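Prorkham Bedding Swap Returns in September With a Bigger Hall and a Mending Table

PRORKHAM – The Prorkham Bedding Swap is back this September, and it has outgrown its old home! After last year's event filled the library basement to the stairs, the swap is moving to the Pfeiffer Building, where there will be 26 tables for quilts, sheets, pillowcases, blankets and curtains.

Neighbors handed in 706 pieces last year, and all but 14 of them went home with somebody new. The leftovers were cut up for the animal shelter.

"People come in with one bag and leave with a different one, and they're usually grinning," said Sieglinde Ruppert, who started the swap with a few friends from her quilting group. "I still sleep under a bedspread I picked up the first year. I have no idea who made it, but I'd love to shake her hand."

Everything must be clean and in usable shape. Small tears are fine, and so are faded colors (some of us like them better that way). Foam pillows and electric blankets can't be accepted. Items may be dropped off at the Pfeiffer Building from 9 a.m. until noon, and the doors open for swapping at 1 p.m.

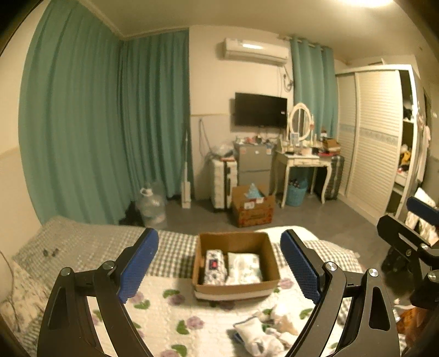
A quilted bedspread with purple flowers and green leaves over a gray-and-white checked sheet.

New this year is a mending table run by Gedine, the sewing shop on the square. Staff will show visitors how to patch a worn corner, replace a pillowcase button or fix a quilt binding that has come loose. Thread and needles are provided, and beginners are very welcome. Bring the thing that has been sitting in the closet for two winters!

Foltasero, the bakery next door, is sending over 300 rolls and plenty of coffee, so nobody has to sort sheets on an empty stomach.

Admission is free, and there is no need to bring something in order to take something home. Early visitors are asked to keep to five pieces each until 3 p.m., when the limit comes off. Parking is behind the building, with a ramp at the side entrance.

Anyone who would like to help fold can sign up at the library's front desk. Large donations, such as bedding from a guesthouse, should be arranged ahead of time at the same desk.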